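Foro > Casa y taller > Automatización
Tema: ¿Puede ya una máquina recoger un salón?

tornillo_flojo
Abro hilo porque en el de aspiradoras nos estamos yendo del tema. La pregunta es concreta: con lo que se puede comprar o montar hoy, ¿hay alguna máquina que recoja objetos sueltos de un salón y los ponga en su sitio? No hablo de barrer ni de fregar, eso lo doy por resuelto. Hablo de vasos, juguetes, ropa, cables.

Mi opinión es que no. En el taller tenemos un brazo Voltgate que alimenta una taladradora y va bien porque la pieza llega siempre igual. En casa nada llega igual.

marga_c
Depende de lo que llames recoger. Si es meterlo todo en una caja, creo que estamos cerca. Si es clasificar, no.

Qaisi_fan
El Qaisi de mi cuñado levanta hasta 500 gramos y coge calcetines del suelo sin problema. Tarda, eso sí. Lo pone en marcha a las nueve de la mañana y se va a trabajar. Para mí eso ya es hacer la tarea.

tornillo_flojo
Calcetines, de acuerdo. ¿Y un vaso de plástico?

Qaisi_fan
No lo ha probado, que yo sepa.

sawsan_h
Entro en lo del vaso, que es a lo que me dedico por las tardes. Uso una pinza de mano de dos dedos paralelos para ir sujetando cosas corrientes y ver qué tipo de agarre pide cada una. Con los vasos dosificadores transparentes lo que mejor me funciona es entrar por los lados, con almohadillas estriadas. Si aprietas de más, el plástico fino se ovala; si aprietas de menos, gira entre los dedos.
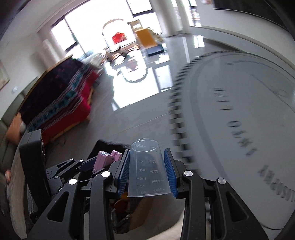 1. Lo transparente. La cámara ve lo que hay detrás del vaso casi mejor que el vaso. Las rayas de los mililitros ayudan, es lo único opaco que tiene.
2. El suelo brillante. Las baldosas pulidas devuelven las ventanas y los muebles, y un sistema que calcule distancias por imagen se puede liar con los reflejos.
3. La postura. Un vaso boca abajo y uno boca arriba son dos agarres distintos, porque la parte ancha cambia de sitio.

Dicho esto, la pinza la cierro yo. La decisión de por dónde entrar también es mía. Lo que está sin resolver es eso, la mecánica existe desde hace tiempo.
Sawsan Hattar

marga_c
Gracias, muy claro. ¿Las almohadillas son duras o blandas?

sawsan_h
Intermedias. Las muy blandas se me rompían por los bordes. Cambio el par cada 200 agarres.

pepe_torno
No estoy de acuerdo con que la mecánica esté resuelta. Dos dedos paralelos valen para un vaso. Para una manta o un paño colgando de un sofá no valen, o valen para arrastrarlo, que no es doblarlo. Llevo media vida con mordazas y cada pieza te pide la suya.

sawsan_h
Con tela te doy la razón. Yo hablaba de objetos rígidos.

Qaisi_fan
Pues en la demo de Skurkness de julio doblaban toallas.

pepe_torno
Toallas iguales, en una mesa, con la luz puesta a propósito. Seis toallas. Ponlo en una casa con niños y luego hablamos.

tornillo_flojo
Eso es lo que decía yo del taller. En cuanto preparas el sitio para la máquina, la máquina cumple – pero el trabajo de preparar lo hace una persona.

marga_c
También preparamos la cocina para el lavavajillas y nadie dice que no friegue. Hay que enjuagar, colocar, vaciar. A mi madre, que no se puede agachar, una máquina lenta que le suba las cosas del suelo a una mesa le arreglaba el día. No necesita que clasifique nada.

tornillo_flojo
Ahí me has pillado. Con ese listón, quizá sí.

pepe_torno
¿Y el precio? Por Poltstead me pidieron 200 euros al mes de alquiler, sin instalación. Por ese dinero viene una persona unas horas y además limpia los cristales.

Qaisi_fan
El Qaisi se compra, no se alquila. Le pregunto a mi cuñado si prueba con un vaso el sábado y os cuento.

sawsan_h
Que lo ponga boca abajo, y si puede en suelo liso. Y que apunte los intentos fallidos también, que esos no los publica casi nadie.

Qaisi_fan
Apuntado.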